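Is the Graltel bench arm kit any good for simple pouring and tube handling?

Posted in Lab and Workshop Kit, September

Hello all, and sorry in advance for the length of this! I help run a small teaching lab in Lurnville and we've been offered a Graltel arm on a trial hire, 300 pounds a month with the gripper and wrist camera included. The idea is to have it lift tubes of coloured water out of a rack and tip them into a beaker, so the students can watch a job being planned and repeated. I'm comfortable with a soldering iron but I'm no programmer. Is it a sensible thing to take on, or will I spend every evening swearing at it?

pitlow_bench

Hello pitlow_bench, what a lovely project! We've had ours for 16 months and I'm still fond of it, though it does need a bit of patience to begin with. My biggest tip is to draw a cross on the table in marker and always stand the beaker on it. We lost days to a beaker that had wandered a thumb's width, and the arm will happily carry on as if it hadn't.

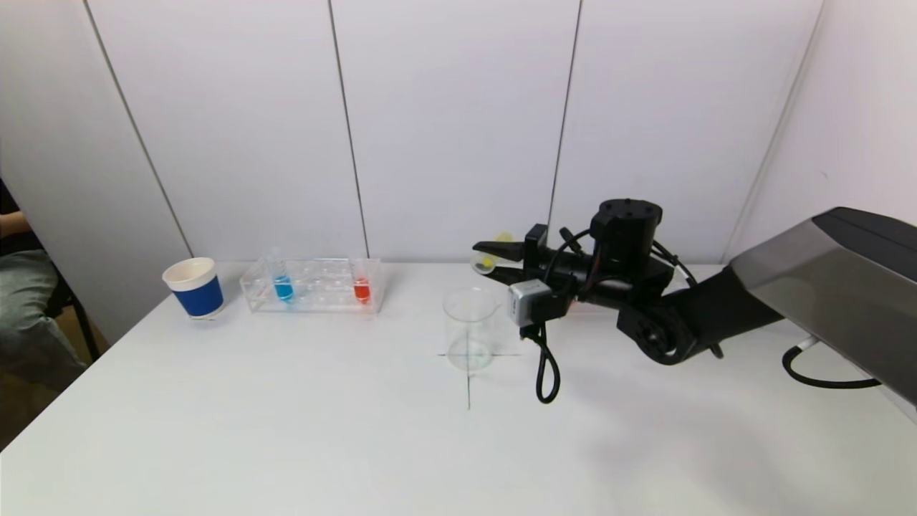 Our table, with the beaker on its cross and the blue and red tubes in the rack.

A clear rack looks smart but the camera doesn't always get on with it, so do ask whether they'll lend you a solid one to compare. Strong food colouring helps a great deal too (ours was very pale at first and it was hopeless). Do watch the cables as well, and run a new routine at the slowest speed with your hand near the stop button. As for programming, you can teach most moves by guiding the arm about by hand, and I managed that by the second afternoon with a pot of tea beside me.

hsiao_fan86

It's all right. Support is slow. Read the hire agreement, the gripper pads are extra and we paid 86 for a set.

greybench

I'd agree with most of that, but please ask about the deposit before you sign! Ours was 728 and it took a good while to come back. We liked the Hsiao gripper better for thin glass, so it might be worth asking if they'd swap it for the trial.

tubes_and_tea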